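Startseite > Aktuelles > Werkstatt und Labor > Kurz gemeldet

Stofffalten mit zwei Handgreifern: Rastau legt erste Zahlen vor

Seit März schaue ich immer mal wieder bei Rastau rein, und jetzt gibt es endlich etwas zu melden! Die Gruppe hat gemeinsam mit Zetidano untersucht, ob ein zweiarmiger Roboter das Hantieren mit Tüchern lernen kann, wenn ihm vorher Menschen mit Handgreifern in beiden Händen die Bewegungen vormachen. Kann er, sagen sie, jedenfalls bei kleinen Tüchern und auf einem ordentlichen Tisch.

Gesammelt wurden 855 Vorführungen, und zwar ganz ohne Roboter im Raum. Man nimmt in jede Hand einen Greifer, hebt das Tuch an, faltet es, legt es ab, fertig -- und dann wieder von vorn. Ich durfte selbst ein paar Durchgänge machen und war erstaunt, wie schwer es ist, mit zwei Plastikfingern eine Stoffkante zu erwischen (mein Respekt vor Leuten, die das einen ganzen Vormittag durchhalten, ist seitdem gewachsen). Nach ungefähr einer Viertelstunde hatte ich den Dreh halbwegs raus. 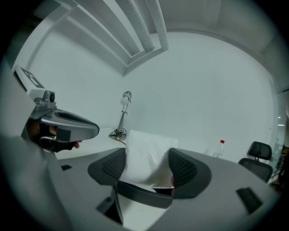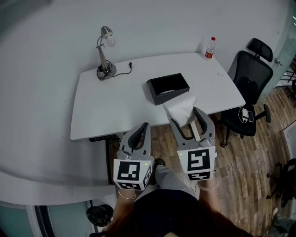
Ein weißes Tuch zwischen den Greiferfingern, dahinter Schreibtischlampe und Wasserflasche.

Mohammadi wollte wissen, ob so ein Verfahren auch mit dicken Frotteetüchern zurechtkommt, und hat gleich Zweifel angemeldet: Bei steifem Stoff verrate die Lage der Kante wenig darüber, wo die nächste Falte landet. Bei Rastau sieht man das ähnlich. Frottee war in den Aufnahmen bisher gar nicht dabei, das soll in der nächsten Runde kommen.

Was mich am meisten interessiert hat, war der Vergleich. Ein Modell bekam nur 600 der Vorführungen zu sehen, das andere alle. Mit dem vollen Satz gelang das Falten in fast 90 Prozent der Versuche, mit dem kleineren lag die Quote spürbar darunter, vor allem dann, wenn das Tuch zerknautscht auf dem Tisch lag. Glatt hingelegte Tücher waren für beide Modelle kein großes Problem. Die meisten Fehler passieren übrigens gleich beim ersten Zugreifen: Der Greifer nimmt 2 Lagen Stoff auf, wo es eine sein sollte, und danach ist der Rest der Bewegung natürlich für die Katz.

Trainiert wurde mit Prekevgate, der hauseigenen Software von Zetidano, die die Wege beider Hände auf eine gemeinsame Zeitachse bringt. Klingt trocken, ist aber der Teil, über den sie dort am längsten reden können! Ein ausführlicher Bericht mit den Einzelwerten ist in Arbeit, und sobald er da ist, verlinke ich ihn an dieser Stelle.

Kontakt | Impressum | © Redaktion Kurz gemeldet | Nach oben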